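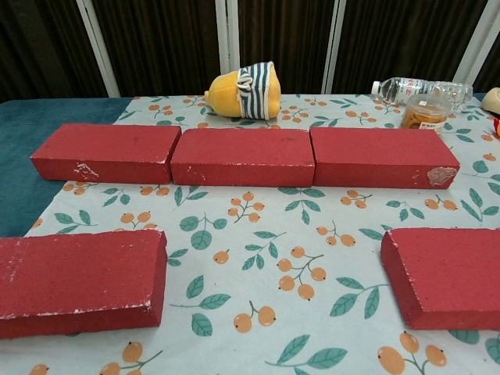 Cinco ladrillos, un muñeco de peluche amarillo, una botella y un tarro sobre la mesa de pruebas.

¿Cómo se elige la mano de un robot?

Las personas tenemos un solo tipo de mano y la usamos para todo: atarnos los cordones, pelar una mandarina, cargar una mochila. Los robots pueden cambiar de mano. Se desatornilla una, se pone otra y el mismo brazo sirve para un trabajo distinto. A esa mano se le llama pinza, aunque algunas no se parecen mucho a las pinzas de la ropa.

En el taller Kadness comparan pinzas. Chaminda Pathirana y Radu Nedelcu prueban cada una con los mismos objetos y apuntan lo que pasa. En este artículo contamos cómo lo hacen y por qué un ladrillo puede ser más complicado de lo que parece.

Objetos duros y objetos blandos

Un ladrillo es duro. Si lo aprietas con los dedos, no cambia de forma. También es áspero, y eso ayuda a que no resbale. Pero pesa bastante, y además puede estar gastado: los de la foto tienen desconchones blancos en los bordes y en las caras. Cuando la superficie no está lisa, la pinza toca en unos puntos sí y en otros no.

Un peluche es lo contrario. Pesa poco y se hunde al apretarlo. La pinza no nota un tope claro, así que el robot tiene que decidir cuándo dejar de cerrar. Si aprieta poco, el muñeco se cae. Si aprieta mucho, lo aplasta, y aunque a un peluche no le pase nada, con un tomate sería otra historia.

Una botella de plástico está entre los dos. Se puede coger con facilidad, pero la pared es fina y se dobla. Tumbada sobre la mesa, también puede rodar si la pinza la roza por un lado.

Tres pinzas distintas

La primera que probaron se llama Alau. Tiene 2 dedos rectos que se acercan y se alejan, como cuando imitas con la mano el pico de un pato. Es sencilla y fuerte. Con los ladrillos funciona bien si los dedos llegan rectos a los dos lados. Con el peluche hace falta bajar la fuerza en el programa.

La segunda se llama Clesow. Sus dedos son de goma y se curvan alrededor del objeto. Agarra muy bien las cosas redondas y blandas. Con un ladrillo, en cambio, los dedos se doblan por el peso y la pieza sale un poco torcida. A veces llega a su sitio y a veces no.

La tercera es la Dissanayake. No tiene dedos: lleva una ventosa, como las que se pegan en los azulejos del baño, y una bomba que saca el aire. En superficies lisas sujeta con mucha fuerza. En una superficie áspera el aire se cuela por los huecos pequeños y la ventosa se suelta. Con los ladrillos falló casi siempre -- y Radu ya lo sospechaba antes de empezar, pero una sospecha también hay que comprobarla.

El problema de los ladrillos pegados

Mira la fila de atrás en la foto. Hay tres ladrillos puestos uno a continuación del otro, y entre ellos solo queda una rendija muy estrecha. Ahora piensa en los dedos de la pinza Alau. ¿Por dónde entran?

Por los extremos del ladrillo del medio no pueden entrar, porque ahí están sus vecinos. Tienen que colocarse uno por delante y otro por detrás. Para eso el robot debe girar la muñeca antes de bajar. Tú lo haces sin pensar cuando sacas un libro de una estantería llena, pero a un robot hay que enseñárselo.

En la parte de delante es diferente. Los dos ladrillos están separados, uno a cada lado, y en medio queda un buen trozo de mantel libre. Ese hueco es útil: hay sitio para que la pinza baje, se abra y deje algo.

La fila de atrás hace también de muro. El peluche, la botella y el tarro han quedado al otro lado. Para llegar hasta ellos desde delante, el brazo tiene que pasar por encima. Si pasa demasiado bajo, puede golpear un ladrillo y mover los demás.

¿Y para qué sirve un mantel con dibujos?

El robot mira la mesa con una cámara. En una mesa de un solo color, separar los objetos del fondo suele ser fácil. En un mantel con frutas naranjas y hojas verdes hay muchas formas y colores, y el programa puede confundirse y creer que una fruta dibujada es una cosa que se puede coger.

Tania Seneviratne se ocupa de los programas de visión. Cuando el robot intenta pellizcar una fruta del mantel, ella guarda esa imagen y la usa para corregir el programa. En las casas de verdad hay manteles, alfombras y cortinas, y un robot que solo entiende mesas blancas serviría de poco.

Cómo se hace una comparación justa

Imagina que pruebas una pinza con el ladrillo y otra con el peluche. No podrías decir cuál es mejor, porque el trabajo no era el mismo. En Kadness siguen estas reglas:

Los objetos se colocan igual para cada pinza.
Cada pinza hace 60 intentos con cada objeto.
Solo se cambia una cosa cada vez. Si se cambia la pinza, no se toca la cámara.
Los fallos se apuntan igual que los aciertos.

En junio habían hecho 1.889 intentos en total, contando también los de práctica. De ellos, 1.078 terminaron con el objeto bien agarrado. Los demás se clasifican según lo que pasó: el objeto resbaló, la pinza chocó, el robot calculó mal la distancia.

Pruébalo en casa

Necesitas una goma de borrar, un calcetín enrollado, una botella de plástico vacía y unas pinzas de cocina sin puntas afiladas. Pide permiso antes de cogerlas.

Levanta cada objeto diez veces usando solo las pinzas, y apunta cuántas veces se cae. Después repítelo con un ojo tapado y compara los resultados. Por último, pon tres gomas de borrar en fila, bien juntas, e intenta sacar la del medio sin mover las otras dos.

Palabras de este artículo

Pinza: la parte del robot que agarra las cosas.
Muñeca: la pieza que hace girar la pinza.
Ventosa: pieza blanda que se sujeta a una superficie al quitar el aire que hay debajo.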